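Wir verwenden Cookies, um Ihnen das Lesen auf dieser Seite angenehmer zu machen. Wenn Sie weiterlesen, sind Sie damit einverstanden. Mehr erfahren | Einverstanden

Der Flovel im Langzeittest: Endlich ein Dampfglätter, der auch mit Wolle kann

Ich bügle nicht gern. Wer hier schon länger mitliest, weiß das, und wer meine Hemden kennt, weiß es auch. Umso mehr freue ich mich, dass ich euch heute ein Gerät vorstellen darf, das bei mir seit September fast täglich läuft und das ich inzwischen nicht mehr hergeben würde (meine Schwester hat schon gefragt). Es geht um den Flovel, einen Handdampfglätter von Torkitside, selbst gekauft, für 80 Euro, ohne Rabattcode und ohne Absprache mit irgendwem.

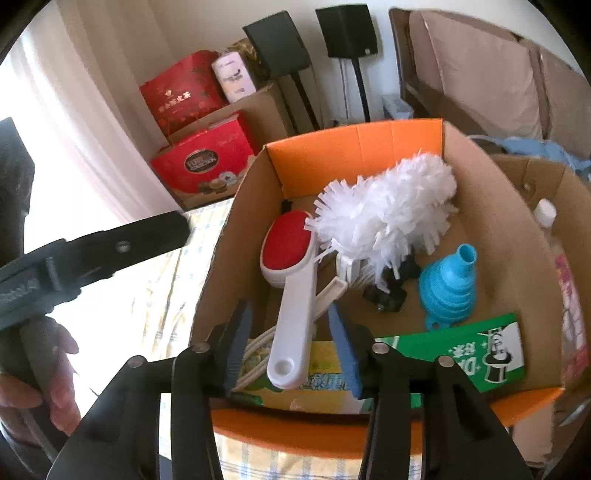 Lübeck, 7. Februar 2021

Fangen wir mit dem an, was mich am meisten überrascht hat: dem Dampf. Mein alter Glätter von Grillow hat gespuckt wie ein beleidigtes Lama, und auf Seide gab das jedes Mal Wasserflecken. Der Flovel braucht 57 Sekunden, bis er bereit ist (ja, ich habe gestoppt), und dann kommt ein feiner, gleichmäßiger Strahl, ganz ohne Tropfen. Man muss ihn allerdings die ersten Augenblicke neben das Kleidungsstück halten, bis sich der Druck gefangen hat. Steht so auch in der Anleitung, liest bloß keiner.

Auf Leinen ist er ordentlich, mehr nicht. Eine scharfe Bügelfalte bekommt ihr damit nicht hin, und ein frisch gewaschenes Leinenhemd bleibt ein bisschen knautschig. Mir gefällt das ja! Wer ins Büro muss und dort streng angeschaut wird, holt lieber weiter das Brett aus der Ecke.

Richtig großartig wird es bei Wolle. Ich habe einen dunkelblauen Mantel, der nach jedem Winter aussieht, als hätte jemand darin übernachtet, mit platten Stellen an den Ellbogen und einer Knickfalte quer über den Rücken. Also Mantel auf den Bügel, Türrahmen, von innen nach außen dämpfen und dabei den Stoff unten leicht straff ziehen. Nach zwei Durchgängen stand der Flor wieder auf. Ich habe wirklich laut "na so was" gesagt, allein in der Wohnung.

Ein Tipp, den ich von Erasto Rotich habe, der lange in einer Theaterschneiderei gearbeitet hat: vor dem Dämpfen immer erst abbürsten. Eine Samtbürste reicht völlig, so ein einfaches Ding mit Stiel, das in jeder zweiten Schublade liegt. Immer in Strichrichtung und mit wenig Druck, am Kragen etwas gründlicher. Sonst dämpft man sich die Fussel nur schön fest in den Stoff, und dann sitzen sie da. Nach dem Dämpfen dann mindestens eine halbe Stunde hängen lassen, bevor der Mantel zurück in den Schrank kommt.
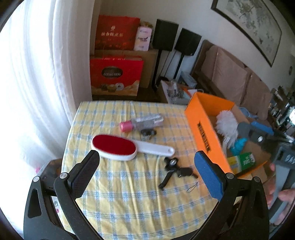 Beim Wassertank muss ich ein wenig meckern. Er fasst 203 Milliliter, und das klingt nach mehr, als es ist. Für eine Bluse und eine Hose langt es locker, beim Mantel musste ich nachfüllen, und bei den Vorhängen im Wohnzimmer bin ich so oft zum Wasserhahn gelaufen, dass ich den zweiten Vorhang auf den nächsten Tag verschoben habe. Immerhin lässt sich der Tank mit einer Hand abnehmen, und die Einfüllöffnung ist groß genug, dass man ohne Trichter auskommt. Ich nehme destilliertes Wasser, unser Leitungswasser ist sehr kalkhaltig. Entkalken musste ich bisher noch nicht.

Das Kabel ist angenehm lang und dreht sich am Griff mit, ein Detail, das mir beim Kauf völlig egal war und über das ich mich jetzt ständig freue. Schwer ist das Gerät mit vollem Tank schon. Bei einem einzelnen Teil merkt man nichts, nach einem ganzen Wäschekorb spürte ich die Schulter. Die Dampftaste kann man feststellen, sonst würde ich hier wohl strenger urteilen.

Zum Lieferumfang gehören ein Bürstenaufsatz und ein Hitzehandschuh. Der Aufsatz ist brauchbar, klemmt aber anfangs ziemlich, also nicht mit Gewalt ziehen, sondern leicht nach links drehen. Den Handschuh fand ich erst albern und ziehe ihn inzwischen jedes Mal an. Dampf am Handgelenk tut nämlich gemein weh!

Zum Vergleich hatte ich mir für ein Wochenende noch den Arellano ausgeliehen, der deutlich mehr kostet. Er heizt schneller und hat den größeren Tank, keine Frage. Dafür ist er laut - so laut, dass ich den Podcast pausieren musste - und auf Wolle sah ich am Ende keinen Unterschied. Wer viele Vorhänge hat oder beruflich dämpft, sollte ihn sich trotzdem ansehen. Für einen normalen Kleiderschrank wie meinen wäre mir der Aufpreis zu hoch.

Noch eine Sache, weil in den Kommentaren zum Grillow so oft danach gefragt wurde: Samt geht auch! Von links dämpfen, mit Abstand, und den Stoff danach bitte nicht anfassen, bis er ganz trocken ist. Bei meinem alten Blazer hat das wunderbar geklappt. Bei Viskose wäre ich vorsichtiger und würde erst an der Innennaht probieren. An Kunstleder habe ich mich nicht getraut.

Von mir bekommt der Flovel eine ganz klare Empfehlung, mit Abzug für den Tank. Als Nächstes kommt die Daunenjacke dran, davor habe ich noch ein bisschen Respekt. Falls jemand von euch das schon gemacht hat, schreibt mir gern, ob die Füllung dabei klumpt.

Kein Beitrag mehr verpassen: Newsletter abonnieren. Abmeldung jederzeit möglich.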